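June, late evening
by Dragica Krasniqi

Well, the tomatoes are in! All of them, finally, even the leggy ones I'd been ignoring on the windowsill since I got back from my sister's. My knees hurt and there's dirt in places I'd like there not to be dirt, but they're in, and I'm sitting on the back step with a bowl of cereal for dinner because I couldn't face the stove.

I went to Gaillard first thing for stakes and came home with stakes, twine, a bag of compost and a pepper plant I have no room for (it had one little pepper on it already, what was I supposed to do?). The woman at the register wanted to know if I pinch out my side shoots. I said yes very confidently. I do it when I remember, and then I miss one and it turns into a whole second plant by August.

The bed along the fence is in better shape than I expected. Last year it baked into brick, and this spring I dug in all the leaf mold from the corner pile and now it crumbles the way it does in books. Lots of worms. I put the plum tomatoes at the sunny end and the big ugly striped ones by the gate, where I can keep an eye on them. Basil in between, though the slugs will have that by the weekend if I don't go out with the flashlight.

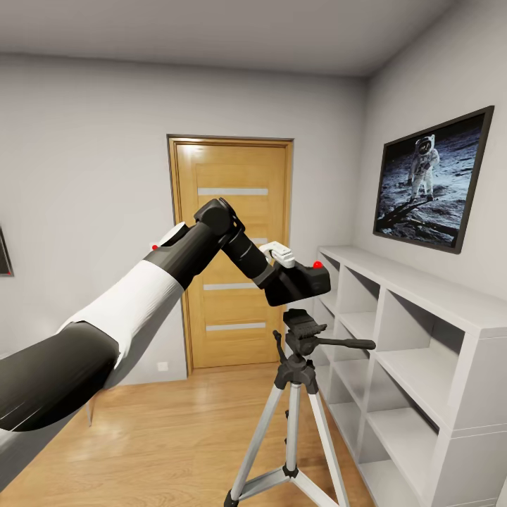 Wooden door, tripod, black-and-white arm.

Lunch was a cheese sandwich standing up. Then I did the thing I'd been putting off and cleaned out the rain barrel. Oh, the smell! There was a layer of black goo at the bottom, and I had to tip the barrel on its side and more or less climb in with a brush. It's scrubbed and back on its blocks now with a piece of window screen over the top, held on with a bungee cord. All I need is rain, and the forecast says no such luck.

Mom called while I was still half inside the barrel, so I called her back with wet sleeves. She's decided that I plant everything too close together. She's probably right. She grew enough tomatoes for the whole street in a yard smaller than mine, and she'd line the jars up on the cellar steps so you had to walk down sideways. I asked her for the green tomato relish recipe again and she said she'd mail it, which means she'll read it to me over the phone in October while I hunt for a pen. 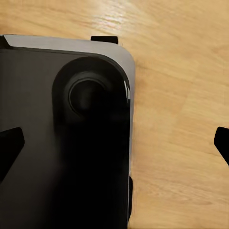

Later, with tea

Just came in from slug patrol. Two on the basil, one enormous one on the path who looked like he was on his way to work. I moved them all to the compost pile and told them to stay there.

I tried to write up my planting map while I was waiting for the kettle and I've already forgotten which row is which. The labels are in the shed. The pen for the labels is also in the shed. It's dark and I'm in socks, so it can wait until morning, and if the plums turn out to be cherries I'll live with it.

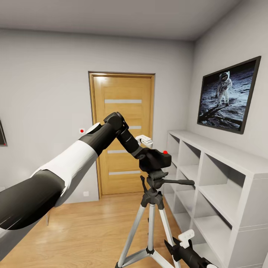
For tomorrow

Labels, before I forget any more. Water early. Find somewhere for that pepper, maybe the blue pot if the mint will give it up. Call Mom about the relish. Buy actual food.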